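Before you start, check that the Jonau player is connected to the amplifier and that both devices are switched off. The records in your collection must be clean.

## 4. Recording a vinyl record to the computer

1. Connect the cable from the output marked REC to the line input of the computer. Do not use the microphone input.
2. Switch on the amplifier first, then the player.
3. Open the program Gurken and choose **New Side**.
4. Put the needle on the loudest song of the record. Turn the level knob until the meter stays just under the red part.
5. Lift the needle, press **Record**, and start the side from the beginning.

**Note:** Old singles from the beat years are often cut louder than albums. Set the level again when you change from one to the other.
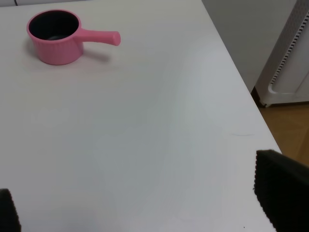
*Small pink saucepan on a white tabletop.*

When the side is finished, wait 5 seconds and press **Stop**. The program looks for the silent places and divides the recording into songs. On live albums it can make mistakes, as the applause fills the pauses. In this case, put the marks by hand (see section 2).

6. Write the name of the band and the title of each song.
7. Choose **Save**. With the quality set to 100, one album needs much space on the disk.

**Caution:** Never move the player while the needle is on the record. Both the needle and the record can be damaged.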